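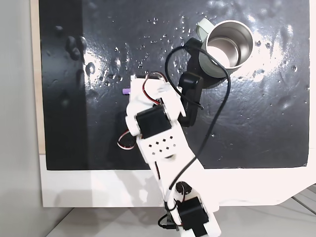 # Guesthouse walk-through, Clonddale – 2025-09-17

I do this twice a year, once in January and once before the fall bookings start, and I write down what I find so I don't have to remember it. Checked means I looked at it myself. Comments are mine, grumbling included.

## Outside and entry

- [x] **Front steps and handrail.** Rail is solid now. I leaned my whole weight on it and it didn't budge (last time it wobbled like a loose tooth!).
- [x] **Porch light.** Works, comes on by itself at dusk. There's a wasp nest starting behind the fixture, so long sleeves for whoever gets that down.
- [ ] **House number.** Still missing the 1 at the end, so we're 180 to anybody driving by instead of 1801. The fire department would like that fixed and so would the pizza guy.

## Smoke and carbon monoxide

- [x] **Upstairs hall smoke alarm.** Loud. My ears can vouch for it.
- [x] **Downstairs smoke alarm.** Fine, new battery in.
- [ ] **Carbon monoxide alarm by the boiler closet.** Chirped once and then went quiet when I pushed the button. I don't trust it. Replace the whole unit before the next guests, please, and don't just swap the battery again.
- [x] **Kitchen extinguisher.** Needle's in the green, pin's in place. I moved it away from the stove to the hook by the back door – nobody wants to reach over a grease fire to get it.

## Water and heat

- [x] **Hot water at the bathroom tap.** I let it run and it settled at 120 on the thermometer, right where I set it.
- [ ] **Bresata boiler.** Service sticker is 14 months old and it should be yearly. Call Michalík and see if they can combine it with the Fletari job, which they're coming out for anyway.
- [x] **Under the kitchen sink.** Dry. I left a paper towel under the trap overnight and it was dry in the morning too.

## Bedrooms

- [x] **Windows open all the way.** The one in the back room sticks, but it goes if you push at the bottom corner. I rubbed candle wax on the track and that helped a lot.
- [ ] **Room 201 outlet by the bed.** Plug falls right out of it. I put tape over it and a note. It needs a new receptacle, and I'm not doing that one myself.
- [x] **Rug on the landing.** New grippy pad underneath, cut to fit. I tried to slide on it in socks and couldn't.

## Paperwork

- [x] Emergency numbers on the fridge, with the right address this time.
- [ ] Escape plan on the back of each bedroom door. Upstairs ones are up, downstairs ones are still sitting in my printer.

Open items get 30 days, except the carbon monoxide alarm and that outlet – those are this week, and 201 stays off the booking page until they're done.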